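# Two months with the Drimach hand gripper

I've been using the Drimach hand-held gripper since September, mostly at my own dining table, and I've got opinions! I bought it to replace a Priltar that I'd loved for a year and then slowly gone off (the trigger got so stiff that my thumb ached by lunchtime). Nhàn Tô lent me her Dirnetti as well, so I could swap between all three on the same jobs.

First impressions of the Drimach were good. It's chunkier than the Priltar, but the weight sits low in the hand and I stopped noticing it by the second morning. Mine weighs 400 grams without the camera, the Priltar is 300, and I'd still pick the heavier one for a long session. The blue finger pads are the best bit. They're grippy without being sticky, and they give just enough that I don't squash a paper bag when I pinch the top of it. The Dirnetti's pads are harder and kept sliding off anything with a shine to it, mugs especially.
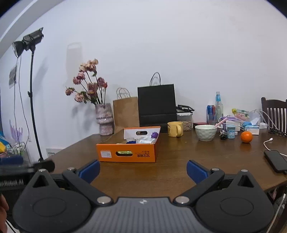 Opening is generous too. I can go straight at a bowl or a fairly fat container without lining up my wrist first, and the two arms move evenly, with no lopsided lag like the one my Priltar developed after a few weeks. Closing is where I'd like more feel. There's a dead patch near the end of the trigger travel, and with thin things like a phone cable I found myself squeezing, looking, squeezing again. Kha Ông tried it for an afternoon and had the same grumble, and his hands are far bigger than mine, so I don't think it's just me.

The wide camera view is lovely and takes in pretty much the whole table. You do get dark corners, which bothered me for a day and then didn't. I ran 100 pick-and-place goes with each gripper and had to redo 2 with the Drimach, both on oranges (they roll, the little beasts). I gave up counting on the Dirnetti.

Niggles: the pivot bolts want a nip with the hex key every week or so, and the key that comes in the box is rubbish. The manual is one folded sheet. Oh, and keep your cables well out of the way, I've snagged mine more times than I'd care to admit.

Would I buy it again? Yes, though I'd wait for a sale. Nhàn has asked for her Dirnetti back and I haven't put up a fight.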